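Dramell pauses table-clearing arm trials at Prencombe after gripper fault

PRENCOMBE, May. For immediate release

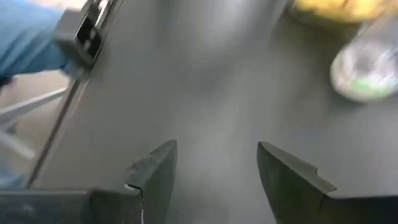

Dramell has stopped all unattended running of its Utina table-clearing arm following a fault at the company's Prencombe test kitchen. No one was hurt. The arm stays off for unattended work until a fix has been fitted and checked by someone outside the team that built it.

The short version. At 3.40 in the afternoon a Utina arm failed to let go. It had closed on a plastic tumbler, carried it to the drop point and been told to open. The software logged the gripper as open. It wasn't. The arm then moved off on its next job with the tumbler still held, swung low over the table and pushed a stack of side plates onto the floor. Two plates broke. Halyna Holovko, the technician on shift, hit the stop button and the arm halted at once, as it should.

What went wrong

Every Utina gripper has a small sensor which reports how far apart the fingers are. On this unit the sensor cable had worn where it bends, close to the wrist. The signal came and went. When it went, the controller kept the last good reading it had been given, and the last good reading was from before the pick, with the fingers wide apart. So as far as the software was concerned the job was done.

A worn cable is an ordinary fault and we expect to see some. The controller should have noticed that the reading had stopped changing, and it should have stopped the arm. It did neither. That is a design mistake and it is ours.

We have since gone back through the logs for this unit. The same frozen reading shows up 12 times in the 271 picks made before the incident. On those occasions the signal came back quickly enough that nothing dropped and nobody on the floor saw anything odd. The entries were there to be read. They were filed as low priority and weren't looked at untill afterwards.

"We had the warning and we'd put it in the wrong pile," said Laimutė Eglītis, head of engineering at Dramell. "The plates are cheap. I'm more bothered that the arm carried on moving when it had no idea what its own fingers were doing. If a person had been wiping down that table they could have had a nasty knock on the hand."

What we have done so far

Unattended running stopped the same afternoon, at Prencombe and at the Chornovol café site. Attended sessions carry on at Prencombe only, at reduced speed, with a second person standing at the stop button the whole time. Chornovol is clearing tables by hand for now. Our thanks to the staff there, who had got used to the help and have been very decent about it.

New controller software is on test. If the finger reading does not change when it ought to, the arm stops where it is and sounds a tone. It will not try the move again by itself. A person has to come over, look, and press reset.

Wrist cables on all units are being replaced, and will now be changed every 600 hours wether or not they look worn. Up to now they were changed when someone spotted damage. The cable run is also being altered so the bend is less tight.

Gripper log entries of this kind now go straight to the duty engineer's phone. Same day, no pile.

What happens next

Repaired arms have to complete 50 full clearing runs each, attended, with the sensor signal cut on purpose at points the operators are not told about beforehand. One missed stop and the count goes back to the start for that arm. Cups, light packaging and soft items will all be used, as these are what the fingers find hardest to judge. Heavy crockery is left out until later.

The results will be checked by Soledad Benítez, an independent machine safety assessor who has had no part in the Utina work before now. She has the full logs, including the ones that make us look bad. Her report will be published complete and Dramell will not see it ahead of the Chornovol staff.

No date for going back to unattended running. We have been asked several times already and the answer will be the same until the report is in.

"I was standing right there and it was still faster than I'd like," said Halyna Holovko. "Button worked. I want the arm to stop before I need the button."

For trial sites and visitors

Sites with a Utina arm in storage or waiting to be fitted: please leave it unplugged. Do not update the software yourselves, an engineer will come out and do the cable and the controller in one visit. If you have already powered a unit up, ring the support line before using it again, even if it seems to be working fine.

Visits to the Prencombe kitchen are still on but the viewing line has been moved back and groups will be smaller. Anyone booked in will get an email. Please stay behind the line when the arm is stopped as well as when it's moving.

Kavinda Marikar, managing director, has written to every trial site with the incident notes attached. Sites which have not had the letter should check there junk folder first, then contact the press office and we will send it again.

About Dramell

Dramell builds small arms for clearing and sorting work in cafés, canteens and shared kitchens. Utina is its table-clearing model and is still in trials. It is not on general sale.

Press contact: Yaryna Sirko, Dramell press office, Prencombe. Interviews with the engineering team by arrangement, mornings best. Incident notes available on request.

Ends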